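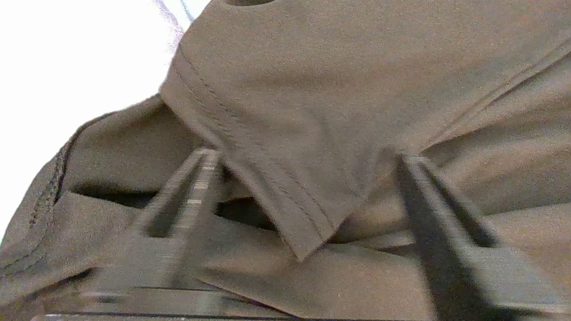

Careers > Vomeo > Casual and contract > Laundry trial operator

We're hiring people to run folding trials from February. The question is a plain one - can a machine sort and fold a household's washing yet, and how much help does it still need?

You'll set out garments, start each run, note where the grip slips or picks up two layers, and fold the same pieces by hand for comparison. Collars and hems are the slow part. Each operator logs 179 runs over the contract.

Shifts are 19 hours a week at our Zapata Street workshop. Pay is $30 an hour. No robotics background needed, but you should be patient and write clear notes. Shop-floor or commercial laundry work is a plus.

Send a resume and a short note to Tadeo Insaurralde, trials lead. Shortlisted people do a paid half-day first.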